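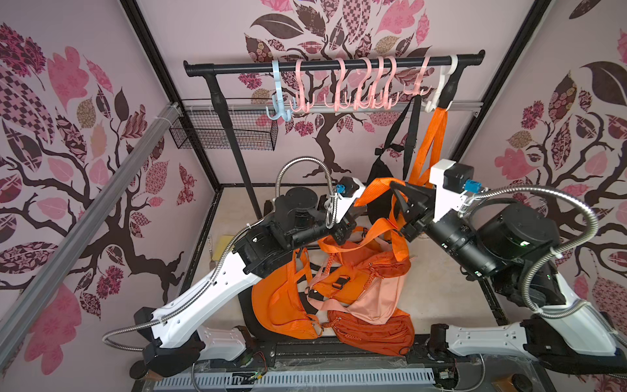

Clinbridge Sells the Blog Name

March 25, 2023
Posted by Haris Magsi

The Clinbridge homeowners association has agreed to buy the domain and post archive of the neighborhood blog from Hutex, the two-person company that has run it under contract. The notice went out with the March dues statement, on the second page, under the pool hours.

The archive is 343 posts. I exported the index last night and sorted it by topic. Parking accounts for 83 of them. The Hayashi Court drainage dispute accounts for 22, most with comments still open. The price is not in the notice, and neither is the transfer date.

My concern is the comments. The agreement covers "posts and associated materials," a phrase that could include the comment database or leave it out. If it is included, the association will hold the email address of every person who ever complained about it – and the old software stored those in plain text.
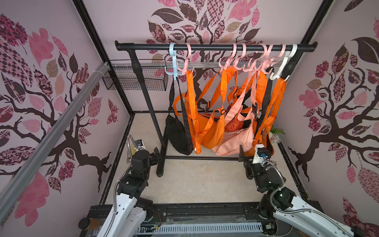
Zultov wrote in to say that the comment database was moved to a separate host two years ago and that Hutex would have to hand it over as its own item. I checked the page source and the comments do load from a different server. That settles where they are stored. It leaves open who owns them, so I have asked for the full agreement in writing.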